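Right arm keeps pulling after left arm drops off the bus

Forum index > Two-arm setups > Faults and safety

tolliver_k
Had one on Tuesday that I want other eyes on. We run the towel routine on the two-arm bench in Prinholm. Pick up a corner with one arm, pass the second corner to the other, pull it out flat between them, lower it, fold. It has been a boring routine for a long time and I mean that as praise.

At cycle 2,557 the left arm stopped answering in the middle of the pull. No alarm. The right arm carried on toward its target as if the left one was still following. The left arm was still powered and still holding its last commanded position, so it got dragged sideways by the towel until the shoulder joint faulted on load. When that joint faulted it went limp and the arm came down on the bench with the gripper still shut.

My hand was a short way from where it landed. I had reached in because the cloth looked crooked, which I shouldn't have done with the arms live. No injury. One cracked bracket, and a gripper that would not open until I pulled the connector and worked it by hand.

What I have from the log:

left arm, last good reply, then nothing for eight seconds
right arm, normal replies the whole time
left shoulder, 42 C at the last good reading
controller state, RUNNING the whole time

That last line is what bothers me. The Lanerus controller thought everything was fine for eight seconds with half the robot gone.
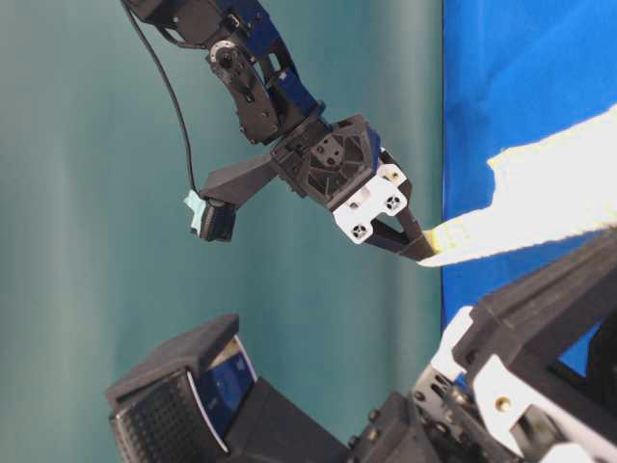

Prinholm Bench Automation Club — Two-Arm Group

If anyone has seen the controller sit in RUNNING with a dead bus I would like to know what you changed. Software is one release behind current. Both arms are on their own serial adapter. Power is one Barrientos supply feeding both.

pell_ridge
First question is always the cable. Does the one to the left gripper get pulled when the wrist turns? If it's hanging in a loop and that loop is a bit short at full reach, the connector backs out a hair each cycle. Then one day it is out far enough. Everything past the break goes quiet and everything before it keeps talking.

tolliver_k
Cable was my first thought too. I moved every joint by hand with the bus scanner going and could not make it drop. But it wasn't just the gripper that went quiet. All the left arm IDs went at the same moment, shoulder included. A loose plug at the wrist would not do that unless it shorted the data line.

pell_ridge
It can short the data line. I have had a chewed cable do exactly that. One bad spot at the wrist and the whole chain was garbage. Moving by hand doesn't load the cable the same way. Run it under power with no cloth and watch the error count, not the scan.

munroe.d
I think the cable is the wrong end to start from. Cables fail. What happened after the cable failed is the problem. One arm lost, other arm kept pulling, controller said RUNNING. You could fix the cable today and have the same event next month from a bad adapter.

What is your watchdog set to?

tolliver_k
40 ms on each arm. It's in the config and it's read at startup, I can see it in the log.

munroe.d
Each arm. So who tells the right arm that the left arm timed out?

tolliver_k
I assumed the controller did.

munroe.d
It does not. In the Lanerus setup the timeout belongs to the bus. When a bus times out, that bus stops sending goals. The other bus is never told. With two arms doing separate jobs that's acceptable. With two arms holding the same piece of cloth it's a tug of war with one side asleep. There is a setting for linked stop and it is off unless you turn it on.
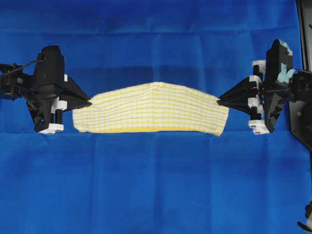
Stretch step, towel held by both short ends.

onunez_bench
Octavio Núñez here, I look after the other two-arm bench in the club. Munroe is right about linked stop, we have had it on since we built ours. I want to add something about the pull itself.

When both jaws have the towel and you pull it tight, there is very little give left. The cloth stretches a bit and then it is just two arms pulling on each other through a string. Our first version pulled to a fixed distance. If one corner was pinched a little deeper than usual the towel was effectively shorter and the arms would load up, even with nothing wrong. We changed it to pull until the load on the gripper or shoulder goes past a limit, then back off slightly. The towel hangs with a small bow in it and the fold comes out the same.

If you had been pulling to load and not to distance, the right arm would have stopped by itself when the left one froze. That would work even with linked stop off.

tolliver_k
We pull to distance. It is a recorded path, played back with small corrections. I don't have load in the loop at all.

pell_ridge
Small disagreement with Octavio. Load readings on these servos are rough. The number moves with temperature and with how worn the gears are. I would not call that a safety stop. Good for making nicer folds, fine. Don't count on it to save a hand.

onunez_bench
I don't count on it to save a hand. I count on it to save brackets. For hands we have the rule about not reaching in.

tolliver_k
Rule accepted. I have put tape on the floor.

hask_weller
Sorry to ask the basic thing but what happened when you hit the stop button? You didn't mention it.

tolliver_k
I hit it after the arm had already come down. It cuts the supply. The right arm then came down as well, slower, because the cloth caught on the left gripper and held it up for a moment.

hask_weller
So your stop button drops both arms onto the bench. That would worry me more than the watchdog. 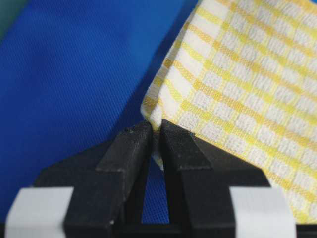 Page 2 of 3

munroe.d
It's a fair worry, but cutting power is still the right thing for the button to do. The button is for when you don't trust anything else. If you route it through software so the arms can hold position, you are trusting the same controller that just sat in RUNNING for eight seconds.

hask_weller
These arms have no brakes. Cut power and the weight comes down wherever it happens to be. If someone's wrist is under it, the button is what hurts them. I would rather have it freeze.

munroe.d
Freeze means motors powered and holding. If the reason you pressed the button is that the gripper is closed on a finger, freeze keeps it closed on the finger.

hask_weller
And power off keeps it closed too. Tolliver said he had to open it by hand after it lost power. Those gears don't back-drive easily with a jaw that has cloth bunched in the tip.

munroe.d
Yes, but you can open it by hand with the power off. With it holding, you're fighting the motor.

onunez_bench
You can have both. We have two buttons. The yellow one tells the software to hold both arms and stop sending new goals. The red one cuts power. People reach for yellow nearly all the time. Red is for when yellow did nothing or somebody is caught. There is also a foam block on the bench under each arm, just out of the way of the work, so red isn't a hard landing.

hask_weller
Two buttons means picking the right one in a panic. I still don't like it.

onunez_bench
That's a fair point. We make new people press both before they run anything.

pell_ridge
Back to the gripper for a second. Tolliver, how far were the fingers closed when you got it open? If your close command goes all the way to zero on a thin corner, the servo is pushing against the stop the entire time it holds. It gets warm, and if it trips on overload you can't command it open until it's been power cycled. That would explain the jaw being stuck apart from the bus problem.

tolliver_k
Close goes to zero, yes. I never set a limit on it. Corner of a towel isn't much thickness but the fabric doubles up when it is pinched, so the tips probably never reach zero.

pell_ridge
Then it is pushing the whole time. Cap the torque on the gripper. Try a low value and raise it until the corner stops slipping in the pull. You'll be surprised how low it can go with pads on the tips.

tolliver_k
Update. Did the powered run with no cloth like pell_ridge said. Error count on the left bus stayed at zero until I turned the wrist to where it sits in the handover, and then it started climbing. Took the cable out of the forearm. There's a flat spot in the jacket where it goes past the bracket edge, and one conductor shows through. So it was the cable, and it was shorting the data line. Credit where due.

Changes made so far. Cable replaced with one from Cultton, a bit longer, and I filed the bracket edge. Linked stop turned on. Torque cap on both grippers. I also slowed the pull down, which costs a little time per towel and nobody here minds.
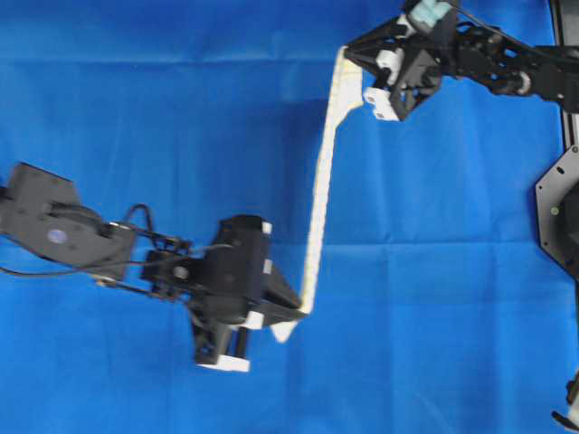

I tested linked stop by pulling the left adapter out of the computer in the middle of a pull, standing behind the tape. The right arm stopped with it and the controller went to FAULT. Did it again with the right adapter and got the same thing the other way around. Then I did it with the arms at full height over the bench, which was less good. They stopped, but the arm with no bus held its last position and would have stayed there warming up until something tripped. I don't have an answer for that one yet.

munroe.d
There is a servo-side timeout for that on most of them. If the servo hears nothing for a set time it turns its own torque off. But then you are back to hask_weller's falling arm.

hask_weller
Foam, then. Or a spring on the shoulder. We put a spring on ours and with the power off it sinks slowly enough to walk away from. Doesn't help the elbow much.

tolliver_k
Spring sounds doable. What did you anchor it to?

hask_weller
The base plate, one of the unused holes, with the other end on the upper link. Check it doesn't foul at full reach. Ours did at first and it pulled the whole calibration off.

pell_ridge
Look at the right arm's cable while you are in there. Same bracket, same edge, same number of cycles on it.

tolliver_k
Looked. It has the same flat spot, not through yet. Ordered another one and the bench is off until it gets here. I'll post the config once the second button is wired.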